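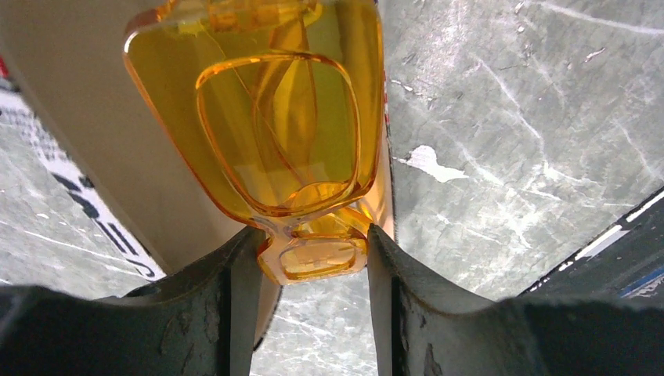
문의 번호 214
제목: 점적관수 타이머 Clisa, 2번 구역에 물이 안 나옴
접수일: 14/05/2022
접수자: Fatima Mkhize
담당: Els Bosman
상태: 고객 확인 대기

고객 문의 내용
텃밭에 Clisa 타이머를 달아 두 구역으로 나눠 쓰고 있습니다. 1번 구역(토마토)은 정상인데 2번 구역(상추, 딸기)은 예약 시간이 되어도 물이 나오지 않습니다. 화면에는 급수 중이라고 표시됩니다. 건전지는 새것으로 바꿔 봤고 증상은 같습니다.

1차 답변 (Els Bosman)
2번 구역을 수동 급수로 돌렸을 때 밸브에서 딸깍 소리가 나는지 확인 부탁드립니다. 1번과 2번 호스를 서로 바꿔 끼운 뒤 결과도 알려 주세요.

고객 회신
소리는 납니다. 호스를 바꾸니 1번 출구에 연결한 상추 쪽이 여전히 안 나오고, 토마토 쪽은 2번 출구에서도 잘 나옵니다.

2차 답변 (Els Bosman)
타이머와 밸브는 정상으로 보입니다. 상추 쪽 배관의 필터와 감압기를 분리해 점검해 주세요. 필터망은 흐르는 물에 칫솔로 씻고, 감압기는 화살표가 물 흐르는 방향을 향해야 합니다. 조립 전에 배관 끝마개를 열고 2분간 물을 흘려보내 주십시오.

고객 회신
필터망에 흙과 녹조가 꽉 차 있었습니다. 씻고 나니 물은 나오는데 맨 끝 딸기 쪽 점적기 몇 개는 아직 약합니다.

3차 답변 (Dwynwen Landeg)
약한 점적기는 빼서 식초 희석액에 하룻밤 담갔다가 헹궈 다시 꽂아 주세요. 그래도 약하면 교체가 필요합니다. 빗물통 물을 쓰신다면 필터는 8월까지 2주마다 청소하시기 바랍니다.

내부 메모: 타이머 교환 접수 취소함. 점적기 교체분 발송 여부는 고객 회신 후 결정.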